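Wedoreck Two-Arm Collection Cell

Overview
Specifications
What you receive
Ordering

The Wedoreck is a small three-walled work cell with two arms on a shared front rail. It is built for recording demonstrations of household tasks that need both hands at once: sweeping up litter, opening containers, folding, passing an item from one side to the other. An operator drives the arms by hand from a pair of leader arms in front of the cell, and everything the cameras and joints report is written to disk as one episode.

Customers buy the cell to run in their own building, or they rent time on one of ours and receive the finished episodes. The hardware is the same either way.

Recording a task

Each task starts from a task sheet. The sheet lists the objects, the permitted starting layouts and the condition that ends an episode. For floor tidying, the sheet calls for a brush, a dustpan, a lined waste bin and pieces of crumpled paper and light litter. One arm takes the brush and the other takes the dustpan. The episode ends when the operator has emptied the dustpan into the bin and both grippers are open and clear of the floor.

Between episodes the operator resets the floor by hand and changes the layout. The console shows the next layout as a simple floor plan, so two people working different shifts will set out the same range of positions. A batch is 100 episodes. We ask operators to switch which arm holds the dustpan partway through a batch, and the console prompts for it.

Every arm carries a wrist camera, and a fixed camera covers the whole floor. All three streams share one clock.

Floor tidying: two wrist views, then the fixed view.

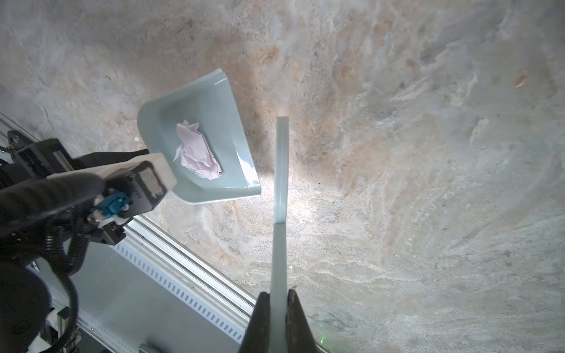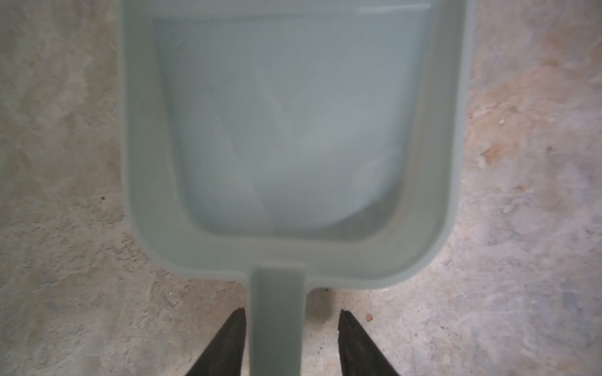
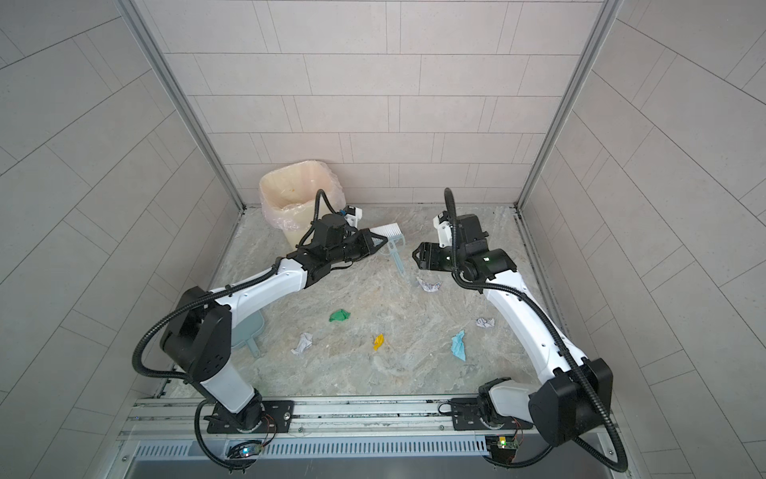
Failed grasps are kept. If the operator drops a tool and picks it up again, the episode stays in the set with a "recovered" tag, and you can filter on that tag when you load the data. Episodes are only thrown out when a camera stream is missing or the operator presses the discard pedal. Discards are logged with the time and the operator's initials.

Review happens on the same machine. A reviewer steps through the episode, confirms the start and end points and adds a one-line text label. Friederike Rothe wrote our labeling guide, and a printed copy ships with every cell. It covers wording for left and right, what to call partly completed tasks, and when to split a long episode in two.

Specifications

Arms: two, rail mounted, each with a two-finger gripper
Cameras: two wrist, one fixed
Camera rate: 60 frames per second
Walls: three, light gray
Floor: replaceable panel, gray
Recorded per episode: video, joint positions, gripper opening, operator commands, text label
Local storage: enough for 72 hours of recording before transfer
Cell weight without leader arms: 183 kg
Power: single standard outlet, with an emergency stop on the operator side

What you receive

The cell arrives assembled on a pallet. The leader arms, console, foot pedals and cables are packed separately. Object kits are sold by task, and the floor-tidying kit includes spare brushes and dustpans in more than one color. You can also use your own objects. Keep them light enough for one gripper to lift, and avoid anything that sheds glitter or fine powder, as it gets into the finger joints.

Setup takes one working day with one of our technicians on site. Uwe Mühlbauer schedules installations for customers who buy through Oltmanns, and Magdolna Virág handles all others. Both will want a floor drawing and the width of your narrowest door before they confirm a date.

Calibration

Run the camera calibration after any move and after any wrist camera is replaced. The console walks you through it with the printed board supplied. A quick check at the start of each shift is enough the rest of the time. If the check fails twice in a row, stop recording and send us the log.

Software

The cell runs Prostlow, our recording and review package. Episodes export as video files with a matching table of joint and gripper values. Prostlow does not train models and has no opinion on which training code you use. Updates are included for as long as the cell is under a service plan. Barnabás Csonka answers support mail, usually by the next working day.

Rented time

Cells at our Gondilov site can be booked by the half day with or without an operator. Bookings with an operator include one round of review. New task sheets need to reach us by Monday for work in the following week. Objects you send in are returned with the data drive unless you ask us to hold them for another batch.

Ordering

Quotes are prepared by Rainer Grube. Please state the number of cells, the tasks you have in mind, any object kits you want and whether you need the service plan.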